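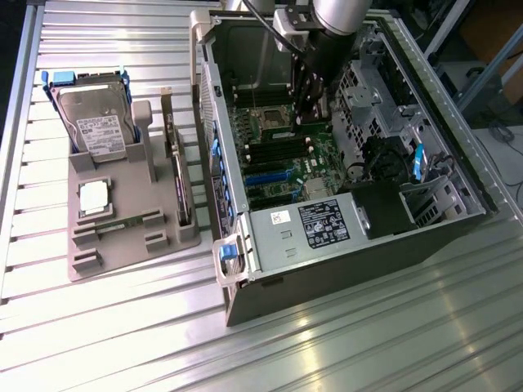 Monday, PC assembly cell, teleop demos

Khải on the leader arm, me logging. Task is CPU from tray pocket to socket, retention frame left to a later segment. Target is 100 demos before we retrain; 20 kept so far, 2 thrown out for a grip that slipped on the heat spreader.

Lowered the velocity scaling for the last stretch above the socket. Operator corrections are smaller now, but episodes run long - around 600 steps. Sreekumar wants pauses trimmed before training. I would keep them until we have a baseline.

Open: gripper hides the socket corner from the fixed camera on final approach. Ask Diễm about a wrist view. Memory module next, same tray layout.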